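Notebook, cell 2
2021-03-29
Entry by Hortensia H.

Picked up where Boris left off. His note on the whiteboard said the right arm was dropping its grip partway through the bag task, and that he had already swapped the finger pads once without much change. Started with the easy things.

Logs first. 300 runs since the last full check, 49 of them ended with the right gripper opening early. None on the left. Nearly all of the bad ones came late in a session, so I wanted to look at the cable and the gripper motor before touching the software.

Power off, both arms parked. Pulled the connector at the right gripper and looked at the pins with the loupe. One was pushed back a little. Reseated it, tugged on it, seems to hold. The cable jacket is fine along the links, but it had been tied down too tight near the wrist, so every time the wrist rolled all the way over it pulled on the plug. Cut that tie off and left a bigger loop. The loop now swings out wide over the links and comes down past the mount. It looks sloppy and I don't care. Please do not tidy it with a zip tie at the wrist. If it starts to catch on the elbow we'll print a guide.

Finger screws on the right gripper: two were loose by maybe a quarter turn. Took them out, cleaned the threads, put them back with blue threadlocker. Same check on the left, all tight, left alone.

Base bolts, both arms: went over them with the hex key. Left ones did not move. Right ones moved a hair. Marked all of them with paint pen so we can see next time without a wrench. Emil, this was on your list from before, you can cross it off.

Then homing. Right arm came up with an offset on the wrist joint. Cleared it and ran the homing routine again from the park pose, then once more from an awkward pose to see if it would repeat. It did. Saved the new offsets under today's name in the shared folder. The old file is still there with _old on the end, don't load it.

Camera calibration not redone. The camera wasn't touched and the check target lined up fine.

Ran the arms empty through the slow sweep. No faults. Listened at the right shoulder for the click Asif wrote up, couldn't hear it with the room fan off. Leaving his note open anyway.

After that I put the props back in. Faucet stand goes back right against the wall, blue basket back left against the other side. Basket has to be pushed all the way into the corner or the left arm comes down on the lattice. I did that once today, no damage, slow speed.

Bag task, half speed, left gripper in the basket and right gripper holding the bag.

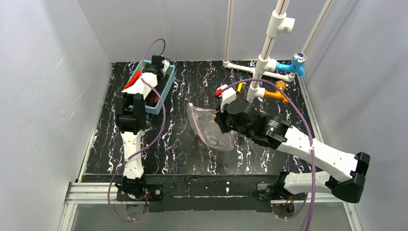 Right gripper with the bag in front of the faucet stand, left gripper down in the basket. Cable in a wide loop.

Held the bag in that position and let it sit while I wrote up the bolts. Grip current stayed flat. Went up to full speed after lunch and let it cycle. No early opens so far, but the trouble used to show up late, so this doesn't count as fixed until it has had a long session. Cycle counter on the right gripper reads 1,402 as of shutdown. Write the number down if you see a drop.

One thing I noticed: with the bag held where it is now, the right gripper passes close to the orange faucet on the way back. It cleared every time, but I would like more room. Moving the stand means redoing the saved poses, so I'm leaving it until Jozefína is in and we can agree on where it goes.

Parts: one spare gripper cable left in the drawer. Asked Vondráček for two more, no answer yet. Finger pads are fine, there is a full bag.

To do
- long run at full speed, log grip current the whole way
- wiggle test on the right plug after the long run
- check paint marks on the base bolts
- wipe the front panel, inside too
- next full check in May unless it starts dropping again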